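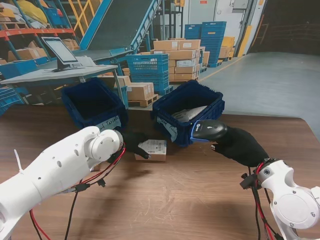 Colis retourné à l'expéditeur sans avis de passage, que faire ?

Forum d'entraide > Achats en ligne > Livraison et retours

Posté par cuivre_et_laine

Bonjour,

J'ai commandé début janvier une pièce de rechange pour ma machine à coudre (un entraîneur de canette, c'est tout petit) sur le site Zonside. Le vendeur n'est pas Zonside mais une boutique qui passe par eux. Prix : 37 euros, port compris. L'expédition a été confirmée le lendemain, avec un numéro de suivi du transporteur Wondgate.

Pendant trois jours le suivi indiquait « en cours d'acheminement », puis « en cours de livraison », puis le soir même « destinataire inconnu à l'adresse, retour à l'expéditeur ». Or j'habite ici depuis 11 ans, mon nom est sur la boîte et sur l'interphone, et j'étais chez moi toute la journée. Aucun avis dans la boîte, aucun appel, aucun SMS. J'ai vérifié l'adresse dans ma commande, elle est bonne, à ceci près que le numéro de bâtiment figure sur la deuxième ligne (« Bât. 6 ») et que je ne sais pas si cette ligne a été reprise sur l'étiquette.

J'ai écrit à Wondgate, qui me dit de voir avec l'expéditeur. J'ai écrit au vendeur, qui me dit que l'adresse était incomplète et que je dois repayer les frais de port pour un nouvel envoi. J'ai écrit à Zonside et j'ai reçu une réponse automatique.

Est-ce que je dois vraiment repayer ? Et est-ce que je peux demander le remboursement complet, si je préfère acheter la pièce ailleurs ? J'ai trouvé la même chez un réparateur à vingt minutes de chez moi.

Merci d'avance.

mirabelle54
Membre depuis juillet

Même chose pour moi avec Wondgate l'été dernier, un colis de chaussures. J'ai attendu et il a fini par revenir tout seul au point relais, sans explication. Donc peut-être attendre un peu ? Par contre chez moi le suivi disait « anomalie » et pas « retour », je ne sais pas si ça change quelque chose.

petit_greffe
Contributeur régulier

Bonjour,

Ça change quelque chose, oui. Une fois que le suivi affiche « retour à l'expéditeur », il est rare que le colis reparte vers vous sans nouvelle étiquette. Je ne compterais pas dessus.

Sur le fond, pour un achat fait par un particulier à un professionnel, c'est le vendeur qui est responsable de la livraison envers vous. Le transporteur est son prestataire, vous n'avez pas de contrat avec lui. Wondgate a donc raison de vous renvoyer vers l'expéditeur, même si c'est agaçant. Le vendeur, lui, ne peut pas se contenter de dire « voyez avec le transporteur ».

Reste la question de l'adresse. Deux cas possibles :

Si vous avez oublié le bâtiment dans votre commande, le vendeur peut raisonnablement vous demander de payer la réexpédition. Il a envoyé le colis là où vous le lui aviez demandé.

Si le bâtiment figurait bien dans la commande et qu'il a disparu sur l'étiquette, l'erreur n'est pas de votre côté et vous n'avez rien à repayer. C'est un problème assez courant : certains logiciels d'étiquetage ne reprennent que la première ligne d'adresse, ou coupent la seconde au bout d'un certain nombre de caractères. Le vendeur ne s'en aperçoit pas toujours.

Il faut donc savoir ce qui était imprimé sur l'étiquette. Demandez au vendeur une photo du colis à son retour, ou une copie du bordereau. Il a forcément le fichier dans son compte d'expédition. De votre côté, retrouvez le mail de confirmation de commande (pas celui d'expédition, qui n'affiche souvent que la ville) et faites une capture de l'adresse complète.

Pour le remboursement, vous avez deux voies.

La rétractation. Pour un achat à distance, vous avez quatorze jours à compter de la réception, et vous pouvez aussi vous rétracter avant d'avoir reçu quoi que ce soit. Pas de motif à donner. Le vendeur rembourse le prix et les frais de livraison standard. Il peut attendre d'avoir récupéré le colis. Une pièce de machine à coudre n'entre pas dans les exceptions, sauf si elle a été fabriquée sur mesure pour vous.

Le défaut de livraison. Si la date annoncée est dépassée, vous mettez le vendeur en demeure de livrer dans un délai raisonnable, et s'il ne le fait pas vous annulez la vente. C'est plus long et cela demande deux courriers.

Dans votre cas, vu que vous avez trouvé la pièce près de chez vous, je prendrais la rétractation. Écrivez par la messagerie de Zonside plutôt que par mail, l'échange est conservé et leur service peut le consulter en cas de litige. Quelque chose comme :

« Bonjour, je vous informe que j'exerce mon droit de rétractation pour la commande n° (numéro), passée le (date). Le colis vous a été retourné par le transporteur et ne m'a pas été remis. Je vous remercie de procéder au remboursement du prix et des frais de livraison par le même moyen de paiement. »

N'ajoutez pas l'histoire du bâtiment dans ce message, vous n'en avez pas besoin et cela relance la discussion. Gardez une copie. Sans réponse, ouvrez un litige depuis la page de la commande — le bouton est en bas, sous les détails de paiement, et il n'apparaît que quelques jours après la date de livraison prévue.

vis_sans_fin

Je tiens une petite boutique en ligne de quincaillerie, je peux donner l'autre côté.

La réponse au-dessus est juste, je complète sur la pratique. Quand un colis me revient avec « destinataire inconnu », il met parfois deux semaines. Le vendeur n'est pas forcément de mauvaise foi s'il vous dit qu'il n'a rien reçu. En revanche il voit la même chose que vous dans le suivi et il peut rembourser sans attendre s'il le veut. Sur une commande à 37 euros, moi je le fais. Sur 400 euros, j'attends d'avoir le carton en main et de l'avoir ouvert.

J'ai utilisé le module d'étiquettes Zenby pendant un moment et il perdait la deuxième ligne d'adresse quand la première était longue. J'en suis parti pour ça. Depuis, je conseille à mes clients de mettre le bâtiment au début de la première ligne, avant le numéro de rue. C'est moche mais le livreur le voit. Pensez-y pour vos prochaines commandes, et corrigez l'adresse enregistrée dans votre compte, sinon la même chose va se reproduire.

Autre point : si le colis finit quand même par arriver après votre rétractation, ne l'ouvrez pas et refusez-le. Si vous l'acceptez, il faudra le renvoyer, et selon les conditions du vendeur le retour peut être à vos frais.

Pour les petites pièces de ce genre, demandez aussi si l'envoi en lettre suivie est possible. Ça passe dans la boîte aux lettres et il n'y a pas de remise en main propre à rater.

cuivre_et_laine
Auteur du sujet

Merci à tous les trois. J'ai retrouvé le mail de commande, le bâtiment y est bien, sur la deuxième ligne. J'ai envoyé le message de rétractation ce matin par la messagerie du site, en reprenant le modèle. J'ai aussi modifié mon adresse dans le compte.

Le réparateur me garde la pièce jusqu'à samedi. Il ne l'a que pour les modèles Cuesta à canette horizontale — c'est le mien, j'ai vérifié sous le socle.

Sujet marqué comme résolu le 11 janvier 2023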